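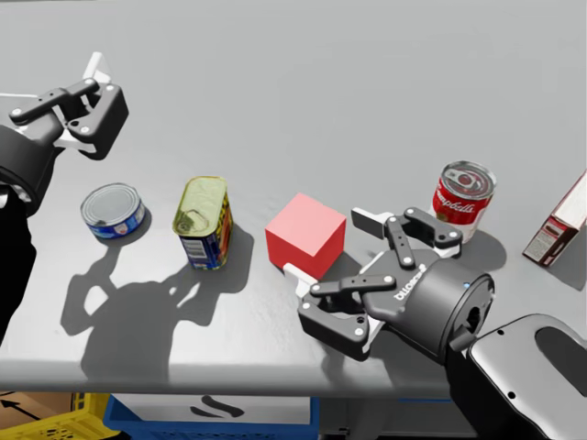

A can of tuna and a tin of meat on a gray tabletop.

Wednesday, January 24, 2024
By Viorica Neagu

The Pantry at Undadcombe

My aunt Bohumila left me her pantry. She left the house to my cousin and the car to the church, and then there was one line in the will, in her own words I'm pretty sure, that said "the pantry and everything on its shelves goes to Radka, who was always hungry." That's me. Radoslava Vrabec, thirty-eight, still hungry.

So I drove up to Undadcombe on a Saturday in May with flattened boxes in the back and a cooler I'd brought for no good reason, since nothing in that pantry had ever needed to be kept cold. My cousin's wife, Birsen, let me in. She had paint chips fanned out all over the dining room table and she'd clearly been at it for hours, because when I said hello she held one up and said, "Does this look like mustard or like sickness?"

"Mustard," I said. It looked like sickness.

The pantry was off the back hall, behind a door that stuck. You had to lift it by the knob and give it your hip, and I did it without thinking, the way I did when I was nine and sneaking in for the canned peaches. The string for the light was still tied to an old thread spool. Same smell too – cardboard and pepper and a little bit of mouse.

I should explain about Bohumila Bednárik. She had been properly poor once, as a girl, and she never talked about it except through groceries. If peas were on sale she bought peas until the cashier asked if she ran a school. She wrote the month and year on every lid with a grease pencil, and under that, sometimes, a word. I'd forgotten about the words. I took down a can of beans and it said "rain." The next one said "Doležal came by." A jar of beets said "knee bad."

"Birsen," I yelled. "Did you know she wrote on these?"

"Wrote what?"

"I don't know. Stuff!"

She came and stood in the doorway with a paint chip stuck to her sleeve. I handed her the beets. She read the lid, and then she put them back very carefully, exactly in their ring of dust, and went down the shelf reading the others with her head tipped sideways. "Radka," she said, "we're in here. We're on the corn."

We were on the corn. "Wedding, too hot," it said, which was fair. I'd been at that wedding and a bridesmaid threw up in a fern.

After that there was no packing. We dragged in two dining chairs and a lamp and started taking things down and reading them out loud to each other, and I'm not going to pretend it was poetry, because mostly it was weather. Weather and feet. But then you'd turn over some perfectly ordinary soup and it would say "did not call her back," and you'd sit there holding the soup.

"Who's her?" Birsen said.

"Could be anybody. Could be my mother."

My mother and Bohumila hadn't spoken for six years, over a sewing machine. It was a Tandisen, green, heavy as a calf, and it had been their mother's, and each of them swore up and down it had been promised to her. Bohumila had it. My mother had the table that went with it, with the hole in the middle where the machine was supposed to sit, and she kept a fern in the hole out of spite. (Different fern.) When I was a teenager I thought this was the stupidest fight in the world. Now I've got a brother of my own and a lake cabin between us, so I keep my mouth shut.

I got a little obsessed then. I wanted to find the soups from those years. Bohumila shelved by what she liked, with the things she hated highest up, and she hated soup, so I was on the step stool with my arm in to the shoulder, passing cans down, and Birsen was lining them up on the floor by date like some kind of detective.

"Snow," she read. "Snow. Tooth. Saw her at the pharmacy, good coat."

"Good coat!"

"Is that nice or mean?"

"With her? That's practically a love letter."

There was a chicken noodle that said "walked to her street." A mushroom that said "walked to her street, lights on." Then nothing for a long while but rain and the price of butter, and then, way at the back, a tomato from the spring my mother got sick. I knew the month before I turned it around. I remembered that spring pretty well. I was living over a dry cleaner and taking the bus to the hospital with a bag of clean nightgowns, and one day I walked in and there was Bohumila in the visitor's chair with her purse on her knees, and the two of them were arguing about how long to boil a dumpling. I never asked how it happened. I was twenty-five and I figured it had just sort of worn off.

The can said "she called first."

"Well," Birsen said, and blew her nose on a paper towel.

The thing is, my mother always told it the other way. She told it at Christmas, she told it to the nurses, she told Amna Kakakhel from next door, who must have heard it 20 times and was too polite to say so. In my mother's version the phone rang while she was looking for her slippers, and it was Bohumila, crying, and my mother very graciously forgave her. She did the voice and everything.

I turned the can around and around. They'd both gone now and there wasn't a soul left to ask. Maybe one of them fibbed. Maybe they'd both dialed and gotten mixed up, one of those calls where you pick up and the other person is already there. I liked that idea for as long as it took me to climb down off the stool.

Birsen made coffee and we ate the peaches. They were four years past the lid and tasted fine, a bit like the can. She asked if I wanted the sewing machine. It was upstairs under a sheet and she'd been using it as a place to put laundry, she said, and she'd never known whose it was supposed to be.

"My brother has the table," I said.

"Would he want it?"

"He'd want to argue about it."

I took the machine. We got it down the stairs one step at a time on a bath mat, swearing, and it rode home in the passenger seat with the belt on – the tomato soup too, in the cup holder. Birsen kept the corn. The rest we left where it was until she could borrow a truck, and I pulled the string and gave the door my hip going the other way.

I called my brother from the gas station. He picked up before I heard it ring.

"Were you just calling me?" I said.

"No," he said. "Why, what did you get?"

Last updated: January 2024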